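Enceinte en tissu autour d'un poste à deux bras : quelles règles appliquer ?

Question posée par Issa Jaber, 26 août 2020

Bonjour,

Nous montons chez Nombridge un poste avec deux bras face à face sur une table, pour de la manipulation de petits objets (feuille, gomme, plateau). Le tout est fermé par du tissu noir, surtout pour l'éclairage. Ma responsable considère que le tissu compte comme protection et qu'on peut se passer d'analyse de risques. J'ai un doute. Et faut-il une règle écrite pour ce qui reste sur la table ?

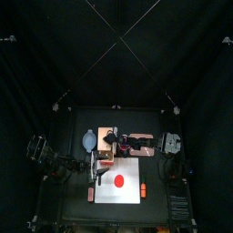

2 réponses

Réponse de Myrto Kokkinos (acceptée)

Non, un rideau en tissu ne vaut pas protecteur. Il n'arrête ni un bras ni une main. Regardez l'ISO 12100 pour l'appréciation du risque et l'ISO 10218-2 pour l'intégration. Si quelqu'un travaille à portée des bras pendant qu'ils bougent, lisez aussi l'ISO/TS 15066. L'analyse reste à faire, même pour des petits bras.

Deux points à regarder chez vous :

Câbles. Des fils rouges et bleus sont apparents près de la pince du bras droit, et un câble noir fait une boucle sur le tapis. Gainez les premiers, fixez le second hors de la zone de passage — puis vérifiez à vitesse réduite sur toute la course.

Zone commune. Les deux pinces peuvent travailler assez près l'une de l'autre. Définissez un volume partagé dans le logiciel, un seul bras à la fois dedans. Chez Zongate nous avons une fiche de 12 points à remplir avant chaque mise sous tension, signée par l'opérateur. L'arrêt d'urgence doit être accessible sans passer la main sous le tissu.

Pour les objets, oui, une règle écrite : seulement ce qui sert à la tâche, avec une position de départ notée.

Réponse de Bjartur Hauksdóttir

D'accord avec le dessus. Demandez aussi le classement au feu du tissu, notre assureur l'a exigé. Sinon on refait la fiche tous les 6 mois et ça suffit largement à mon avis.

Commentaire de Myrto Kokkinos : tous les 6 mois et après chaque modification, quand même. Un changement de pince en est une.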